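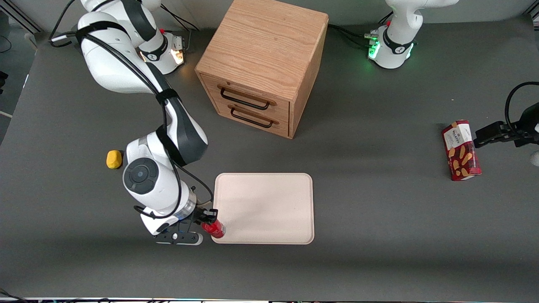
Home Products Studies Stores Jobs Contact

Participants wanted: putting small things away at a table

25 Mar 2018, by the Balero study desk

Balero is looking for 26 adults to take part in a paid study on how people clear a table. We make trays, boxes and small drawer cabinets for the home. We want to know which things people leave on a tray, which things they put in a drawer, and which things they leave sitting on the table.

The study is part of Ludoveo, our project on everyday storage. Sessions are held at Workden, on the second floor of the Rahimi Building. You do not need any special skill, and you do not need to own or have used our products.

What you will do

You will sit or stand at a dark gray table with a tray and a small wooden cabinet on it. The cabinet is light oak with two drawers, and each drawer has a thin black bar handle. The tray is pale with rounded corners and a low rim. Before each round we put things out, and you put them where you think they should go. There is no right answer and you are not timed.

The things change from round to round. They are the kind of small items that end up on a kitchen counter or a hall table: drink cans, little bottles, sponges, keys, batteries, tape, pens. In some rounds there will be only two or three things out. In others the table will be fairly full and you will have to decide what to do when the tray runs out of space.

After each round we ask you a few short questions. For example, we may ask why a can went on the tray on its side and not upright, or whether you would look for a sponge in the top drawer or the bottom one. You can say "no reason." We get that answer a lot and it is useful to us.

Each participant does 12 rounds. There is a break halfway through, with coffee and water. Please keep drinks on the side table. Everything on the study table belongs to the study, including the soda.
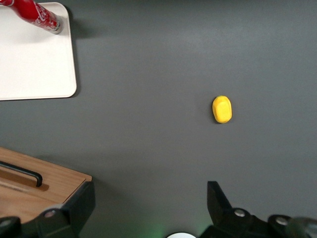

Who can take part

You can apply if you:

- are 18 or older
- live in a home where you do at least part of the tidying
- can come to Workden in person for one session
- can follow spoken instructions in English
- can pick up and move light objects with one or both hands

Left-handed people are very welcome. We had too few in the last study and could not say much about which side of the table the tray should go on. We would also like to hear from people who work seated or who have a weak grip. The drawers are light, but tell us in advance if pulling a bar handle is hard for you and we will set the cabinet at a different height.

Please do not apply if you work for a company that makes or sells storage furniture, or if you took part in our shelf study in November.

Pay

You will be paid $100 for the full session, by check or gift card. If you need to stop early, you will be paid for the rounds you have done. Parking at the Rahimi Building is free in the rear lot. We do not pay for travel.

What we record

We write down where each thing ends up and what you say about it. We also take pictures of the table. Your name is kept on a separate sheet from your answers and is only used for payment. You can ask us to remove your answers up to two weeks after your session. After that they are combined with everyone else's and we cannot pick them out.

We use the results to decide on tray sizes, rim heights and the depth of drawers. A short summary will be mailed to everyone who took part and wants one. Check the box on the sign-up form if you do.

On the day

Come to the front desk at Workden and ask for the Balero table study. You will get a consent form to read and sign. Wear whatever you like, but long loose sleeves tend to catch on the drawer handles. Lockers are available for bags and coats. Children cannot be left in the waiting area.

If you are running late, call the front desk. We can usually move you to a later slot, but not always on the same day.

How to apply

Fill in the sign-up form on the Studies page or pick up a paper copy at Workden. We need your name, a phone number, your age group, which hand you write with, and the times you are free. We will call you back within a week either way. Places are filled in the order we receive forms, except that we may hold a few open for left-handed participants.

Comments

marlow_t
Is this the same cabinet you have in the stores? The one I bought came with wooden knobs.

Balero study desk
The one in the study has bar handles. It is for testing and we can't say yet if it will be sold.

porchlight
Can my husband and I both sign up? We do not agree on what goes in a drawer.

Balero study desk
Yes. Please fill in a form each. You will have separate sessions.

jkd77
Took part in the shelf study, it was fine, got paid at the end like they said. Didn't see the part about not being able to do this one too until I had filled in the whole form. Maybe put that higher up.

quiet_corner
Is there an elevator?

Balero study desk
Yes, to the left of the main entrance.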